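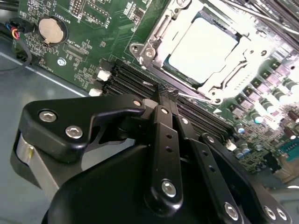
Gereo: Bench Gallery
Plirkley College Robotics Club, Room 803

Gereo is the club's desktop computer project. The idea, as it was pitched to us in January, is that a robot arm should be able to take the inside of an ordinary tower apart and put it back together. I was one of the people who voted against it. I lost, and then I got the job of writing the gallery page, so readers can allow for that.

My objection hasn't changed much. A desktop computer was designed for someone with two hands, decent eyesight and the ability to feel a clip let go. We have one gripper with narrow fingertips. The proposal said we would be swapping parts "routinely" by the end of the term. I would like to know whose routine that was.

Still, people keep asking what the work looks like up close, and the student showcase wants something better than the poster. Notes go with each part of the job.

Memory slots

This is the part visitors want to see, and the part I trust least. The slots are set close together, with latch clips at the ends, and the processor socket is right next door with its metal bracket and lever. The fingertips have to get down between all of that without leaning on anything. Carys Jenkins wrote most of the approach moves and keeps telling me the clearance is fine. It is fine on her drawing.

Our log for the memory task has 98 attempts in it so far. I won't give a success rate, as we still can't agree on what counts. Gregor Buchanan, our faculty adviser, wants a module marked as seated only if both latches have closed. Carys would also accept one latch and a firm push by hand afterward. I'm with Gregor on this one. If a person has to finish the job, a person did the job.

The glare is a separate headache. The metal on top of the processor and the tops of the capacitors throw back a lot of light, and in the close view they go nearly white. We have talked about dimming the lamps since the first meeting and have mostly talked.

The whole bench

From farther back you get a fairer idea of how crowded it is. The tower lies on its side on the slatted platform with the panel off, and the arm comes down into it from above. The CPU socket is empty in this one, and the black heatsink with the gray stripe is resting across the memory slots. Look at the lower right of the case too, where the orange, yellow, red and black power cables loop through. I have asked more than once how the arm is supposed to deal with those. The answer I get is that cables are "phase 2."

The gray plate to the left of the computer is 3D-printed, and there is a small green circuit board in one of its lower slots. I will admit the plate was a better idea than I expected. Before we had it, loose parts were put down wherever there was space, and every run started from a slightly different place.

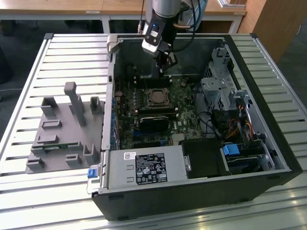 What the Forkoleck demo did and didn't show

We took a version of Gereo to the Forkoleck student meet and ran it in front of people. The write-up that went out afterward said the arm "rebuilt a computer live." It did not. It did one memory module, from a starting position we had set up by hand, with the path already taught. The module went in. The crowd clapped, which was nice of them, and I clapped too.

What bothers me is how little the tower itself was tested. Everyone on the team knows this one board by now, down to where the battery sits. Give us a different case with the drive cage on the other side and I think we'd be starting over – Carys disagrees, and has offered to prove it if somebody finds us another tower. We are looking. Offers of dead desktops are welcome, any make, and we don't need the hard drives.

Money and time

The project has $3000 from the Bosman student fund, to cover fixtures, spare boards and replacement fingertips. I was sure we would burn through it in bent parts by the middle of the term. We haven't, so I was wrong there. A good share of it is unspent, and I suspect that has more to do with how slowly we move the arm than with skill. Slow is fine with me. I would like it said out loud on the poster, though, next to the word "automated."

Before the next open session

Gregor has asked for three things. The team has to write down what a seated module is, so the log means something. The same move has to be run without anyone touching the case between attempts. And someone other than Carys has to be able to start the arm from the written instructions. I tried that last one myself and got stuck on page two, where it says to "home as usual."

Visitors are welcome in 803 while we work. Please stay behind the tape, and ask us what went wrong that day as well as what went right. More pictures will be added when there is something new on the bench to show.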